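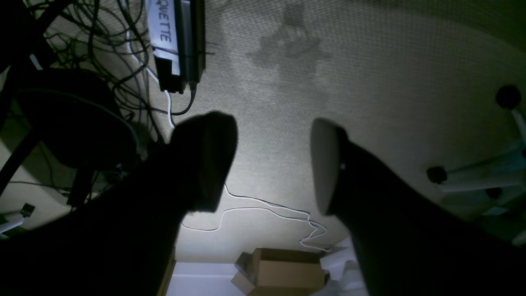
Pumari Open Day

Encyclopedia > Events > Robotics > Demonstrations and open days

The Pumari open day is a yearly event at which the Pumari robotics workshop lets the public in to watch its machines being taught to tidy up. It takes place on a Thursday in October, starts at 10 in the morning and goes on until the last visitors are herded out to the car park. I've been twice now, and I wrote most of this entry after the second visit, so forgive me if it wanders into my own notebook here and there (the other editors have been very patient about it!).

Background

Pumari began as a repair shop for packing machinery and only drifted into robot arms when Todor Softić joined and started building grippers in the evenings. The first open day was a small affair for families and suppliers. Word got round, the neighbours asked if they could come too, and it has grown ever since. The last one drew up to 800 people over the day, which is a lot for a building with one proper staircase and a single kettle.

Ristić, the joinery firm next door, lends its yard for the queue. Prodeo, a training company from the same estate, runs the sign-in desk and hands out the paper badges.

The floor demonstration

Most visitors come for the floor demonstration, and I can see why. A two-fingered gripper works low down over ordinary office carpet, in among the sort of stuff you'd find under any desk: cables in a heap, a cardboard box with its flaps open, the wheels of an office chair. A thin white cable lying in loops on the carpet looks like nothing at all to you and me, but for a pair of stiff black fingers it's a proper headache. It's thin, it bends wherever it likes, and the ends are never where you'd want them.

The operator steers the arm by hand from a stool and the screen beside them shows what the wrist camera sees. I'd really recommend standing near the screen if you can squeeze in. From the side you just see an arm dipping about, whereas from the wrist you're right down there between the fingers, and the gap between them suddenly seems enormous. Chair wheels loom up like boulders. I found myself leaning sideways to see round them, and so did the man next to me.

Mitali Jayasinghe has run the demonstration both times I've been. She talks all the way through, mostly about what she's about to get wrong, and takes questions while steering. Someone asked her why the carpet hadn't been cleared first. She said that a clear carpet would be a very short demonstration.

Each go is recorded and added to the workshop's collection, called Stirkeo, which held 4,000 recordings when I asked. The fumbled ones are kept as well. I was surprised by that, but Mitali says a dropped cable is worth having if you can see how it got dropped.

Visitors' turns

After lunch the stool is open to anyone over twelve. You put your name on the sheet, wait your turn and get a couple of minutes with the controls. On my first visit the sheet had 107 names on it by the time I reached it, and I very nearly gave up and went for a bun. I'm glad I stayed! The controls are light, much lighter than I'd expected, and the arm follows you with a tiny delay that takes some getting used to. I shut the fingers on thin air three times in a row. A girl of about thirteen went after me and was much better at it.

Other attractions

Upstairs there is a bench of old grippers that can be handled, including Todor's first one, made partly from a bicycle brake. He is usually standing nearby and will tell you the whole story if you pick it up. The Ristić yard has tea and a cake stall, and the cheese scones go early.

Access

Entry is free and no booking is needed. The floor demonstration is on the ground floor and step-free from the yard side. The gripper bench can only be reached by the stairs, although Todor has been known to carry bits of it down for people who ask at the desk. Parking is on the verge opposite Prodeo.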